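Gronley Hall, Kitchen and Store Inspection
9 February 2020

Fire extinguishers (2): OK. Gauges in the green, tags current.

Exit door, Broltham Road side: FAIL. Bar sticks and needs two pushes. Reported to Shin Locks.

Exit sign lighting: OK.

Hand tools and knives: OK with comment. Drawer divider is cracked. Blades go back in the block until a new divider is fitted. 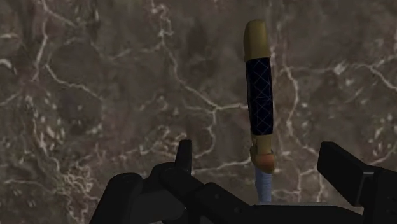 Water heater: OK. Flanis unit, meter reads 1,359 hours. Service due at 2,000, so book it in May.

Shelving in store: FAIL. 4 brackets loose on the back wall. Keep canned goods on the floor pallets for now.

First aid box: OK with comment. Low on burn dressings.

Floor mats: OK. Edges lie flat.

Recheck both FAIL items before the next rental.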